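Putting Winter Coats and Bedding Away

Household Tips from the Cullenport Tenants' Page

Compiled by Constanza Alarcón, with additions from readers

Most of the questions we get in spring are about closets. The apartments on the Cullenport side were built with one closet per bedroom and a shallow one by the front door, and a family's winter things will fill both. What follows is a set of tips for getting coats, puffer jackets, blankets and extra comforters out of the way until they are needed. Some of it appeared on this page before and has been corrected where readers wrote in.

Before you start

Pick a dry day if you can. Cloth picks up damp from the air, and anything you close in a bag or bin on a muggy afternoon will hold that damp all summer. If the laundry is hanging indoors, wait until it is down.

Make the bed first and use it as the work table. A made bed is the largest flat surface in most homes, it is a good height for the back, and it keeps zippers off the dining table. Put an old sheet over the bedspread if the coats have been worn on the bus or in the yard.

Set out what you need before you pull anything off a hanger: a clothes brush, a lint roller, a damp cloth, mild soap, a roll of masking tape, a marker, and whatever bags or bins you plan to use. A flashlight is handy for the back of the closet.

Empty the pockets

Check every pocket, including the inside ones and the small one on the sleeve if there is one. Tissues shred in the wash. Lip balm melts and leaves a grease spot that is very hard to get out of nylon. Cough drops draw ants. Turn the pocket linings out and brush the corners, where the grit collects.

Wulan Ong wrote in to say she leaves the pockets turned out until the coat is packed, so she can tell at a glance which ones have been done. We do the same now.

Clean first, then store

Never put a coat away dirty, even if it looks all right. Body oil on a collar is close to invisible in April and yellow by October. Moths go for soiled wool before clean wool.

Collars and cuffs: Rub with a soft cloth wrung out in warm water with a little dish soap. Wipe again with plain water. Let dry fully.

Salt marks on hems: Equal parts white vinegar and water, dabbed on and blotted. Test on an inside seam first.

Wool coats: Brush downward with the nap, then air on a wide hanger overnight. Most wool coats need dry cleaning once a season at the most.

Puffer jackets, synthetic fill: Close all zippers and snaps, turn inside out, and wash cold on a gentle cycle. Skip the fabric softener.

Puffer jackets, down fill: Read the label. If it allows washing, use a front loader and a soap made for down. A top loader with a center post can trap the jacket and tear the seams. The laundromat on Gumede Street has large front loaders along the back wall, and they are worth the walk.

Leather and suede: Wipe or brush only. These should hang, with room on either side.

Drying a padded jacket

This is where most jackets are spoiled. The shell feels dry long before the filling does. Use low heat and put two or three clean tennis balls in the dryer with the jacket. Stop the machine every half hour, take the jacket out, shake it by the hem, and pull apart any clumps with your fingers through the cloth. Then put it back. A heavy down jacket can take a whole afternoon.

When you think it is done, hang it in a room with a window open and leave it until the next day. Squeeze the thickest part, which is usually the front panels or the hood. If it feels cool or heavy, it needs more time.

Roald Moen asks whether a jacket can be dried on a radiator. Lay it near one if you must, but never on it. The shell can soften and stick to itself, and the filling nearest the metal goes flat.

Sort into keep, mend, and pass on

Once everything is clean, go through it piece by piece. Zip and unzip each zipper all the way. Tug each button. Hold the lining up to the light and look for split seams under the arms.

Mend now. A coat packed away with a missing button comes out with a missing button on the first cold morning. If a zipper sticks, run a pencil lead or a bit of candle wax along the teeth and work the slider up and down until it moves freely. For a small hole in a nylon shell, clean the spot with rubbing alcohol, cut a patch with rounded corners from self-adhesive repair tape, and press it down hard for a full minute. Square corners lift.

Children's coats: have the child try each one on with the arms stretched forward. If the wrists show by more than a couple of inches, pass it on. The collection box in the Brorngate lobby takes clean coats in any size until the end of September, and they ask that hats and gloves be pinned together in pairs.

Folding coats for a bin

A puffy coat fights back when you fold it, and the trick is to get the air out in the right order. Work on the bed, with the coat face down and the hood toward the pillows.

1. Close the main zipper to the top. Leave the pockets open a little so the air can get out.

2. Fold the hood down onto the back of the coat and smooth it flat.

3. Lay one sleeve straight across the back, then the other. The sleeves of a padded coat like to spring off to the side, so put a hand on the first while you bring over the second.
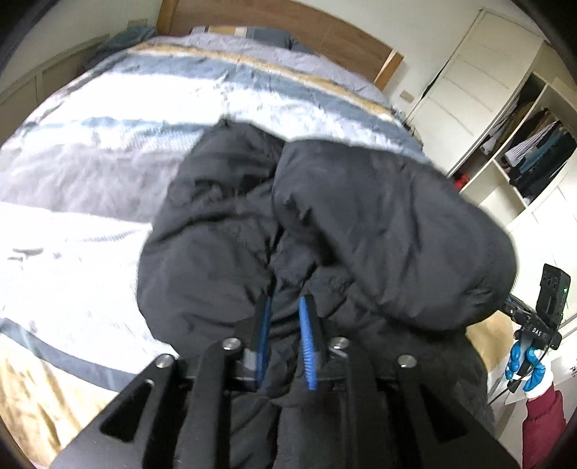
4. Lean on the coat with both forearms, starting at the hem and moving toward the collar. Give the air time to leave. Pushing hard and fast can burst a seam.

5. Fold in thirds from the hem up, pressing after each fold, and set it in the bin with the last fold facing down so that its own weight holds it closed.

Heavy coats go at the bottom, lighter ones over them, and scarves and hats fill the corners. Do not force the lid. If it bows in the middle, take one thing out.

A note on vacuum bags

They save a great deal of space and they are fine for synthetic comforters, spare pillows and fleece. We do not recommend them for down. Left flat for months, down loses some of its spring, and the quills can work through the cloth. Use a cotton bag or an old pillowcase instead, packed with a little slack. If you have no choice but to use a vacuum bag for a down jacket, stop when it is half flat and open it up as soon as you have the room.

Never vacuum-pack leather, or anything with a fur trim.

Storing comforters and bedspreads

Wash and dry as for jackets. Fold lengthwise first, then roll from the foot end. A roll creases less than a stack of folds and can stand upright at the back of a closet. Tie with strips of old sheet, since elastic leaves marks and dries out over a summer.

Cotton bedspreads fade along the fold if light reaches them. Refold once halfway through the season, or wrap them in a dark pillowcase. Pilar Iturra keeps each set inside one of its own pillowcases – sheets, spread and the other case all together – and we have not heard of a better way to keep track of them.

Moths and damp

Cedar blocks are pleasant but weaken with time. Sand them lightly every year to bring the smell back. Lavender sachets do about as well. Neither one kills moths already in the cloth. For that, seal the item in a plastic bag and leave it in the freezer for several days, let it come back to room temperature with the bag still closed, and then brush it outdoors.

For damp closets, leave a gap between the bins and the outside wall. Put bins on slats or a low shelf so that air can pass beneath. The tubs of moisture crystals do help, but they fill with water and have to be emptied, so write the date on the lid and keep them away from children and pets.

Labels

Tape a label on the short end of every bin, and another on the lid. Write the kind of thing, the person and the size. "Winter" is not enough when there are four bins. Maximiliano Huenchumán sent us his system, which uses a strip of colored tape for each member of the household and a plain list taped inside the closet door.

Under the bed

Measure the clearance before buying bins, and measure at the side rail, which usually hangs lower than the slats. Bins with wheels need a bit more room than the box says. On carpet, wheels are not much use, and a flat bin with a loop of cord through the handle slides just as well.

Taking things out in the fall

Open the bins a week before you expect to need them. Shake each coat and hang it in the bathroom while someone showers, then in a dry room with the door open. A puffer that looks thin will usually fill out after ten minutes in the dryer on low with the tennis balls. Check the pockets again. Wipe out the bins with a dry cloth and let them stand open overnight before the summer things go in.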